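Insect rearing cabinet 2 keeps dropping out overnight (parasitoid colony, psyllid project)

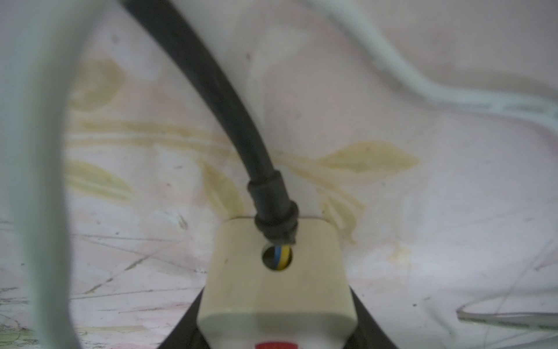
Hi all, I'm putting the whole saga in one ticket so Gervásio doesn't have to dig through my emails again. Cabinet 2 is the one with our psyllid parasitoids in it, the little wasps we're bulking up for the orchard releases, and for most of March it has been losing temperature in the small hours and then coming good before anyone gets in. The Skolteo logger shows a dip to 11 degrees at its worst, and you can imagine what that does to a wasp that wants to be at 26. First thing I went for was the power lead, the heavy black one with the cream plug and the ribbed rubber collar where the cable goes in, because I've had leads go at the collar before and it's a five minute check. I flexed it, ran it on the bench with a lamp, left it on for a whole day. No flicker at all. So the lead is off my list, sorry to everyone who had money on it.

Log so far, in order:

Entry 1
Swapped the cabinet to the other wall circuit. Dip came back the same night at 2.40 am. Cabinet 1 is on the old circuit and hasn't missed a beat, so I don't think it's the building supply. Moved the wasps in with cabinet 1's katydid eggs for the time being (separate cages, double mesh, please don't panic).

Entry 2
Ran it empty with the logger probe on the middle shelf and a second probe taped up near the fan. Both dipped together, so it's the air in there that's cooling down and I can stop blaming a dodgy probe. The controller screen still said 26.0 the whole time!! Very annoying. That's the Romaniuk controller, the one that came with the cabinet, firmware 187 according to the sticker inside the door.

Entry 3
Rang Tristov, who did the last service. They reckoned a stuck relay on the cooling side and asked me to listen for it. So I sat there with a thermos from 2 am like a complete goose, and at 2.40 on the dot there was a click and the compressor kicked in and just kept going. Twenty-odd minutes, no click off. Then it quit and the heater slowly dragged it all back up. I've got the times written on the whiteboard if anyone wants them.

Entry 4
Same time every night bothered me. A crook relay shouldn't know what time it is. Shiela Dagdag (upstairs in mites, she has two of the same cabinets) came down for a look and asked if the defrost cycle was on. I said we don't have one. We do. It's in the second settings menu, under a heading that just says AUX, and it was set to run daily at 2.40. Shiela's is switched off on both of hers.

Entry 5
Turned AUX off and ran two nights empty. Night one was flat as a tack, lovely line. Night two dipped at 2.40 again, down to 19 this time. Went back into the menu and AUX had turned itself back on. I definitely saved it, I've got a photo of the screen on my phone. Did it again holding the save button until it beeped, power cycled, checked, and it was on again after the restart.

So where I've landed: the setting doesn't survive a restart, and something is restarting the controller now and then. Could be the backup battery on the board, could be the firmware. Shiela's units are on 200, which might be the whole story.

Colony damage, for the release planning people: 134 mummies set aside as suspect, and I'm holding those back for a separate emergence cage. I'd rather count them out as a loss than send weak wasps to the growers. The younger cohort was in cabinet 1 for the worst of it and looks lively enough on the curry leaf plants this morning.

What I need, Gervásio:

- a new backup battery for the controller, or the part number so I can order it through Hidusora
- someone who's allowed to do the firmware update, because I'm locked out of that menu
- an OK to leave the wasps in cabinet 1 until this is sorted

Please don't close this one when the battery goes in! I'd like a week of clean logger traces first, with at least one restart in the middle that I do on purpose.

Update, 4.15 pm: Gervásio Macedo has found a battery in the stores drawer and will fit it tomorrow at 9 am. Firmware still waiting. Wasps staying put.

Status: open, waiting on parts and access

We use cookies to keep you signed in to the facilities desk. Accept | Manage settings

Facilities and Rearing Support | Contact the desk | © Insectary Services | Back to top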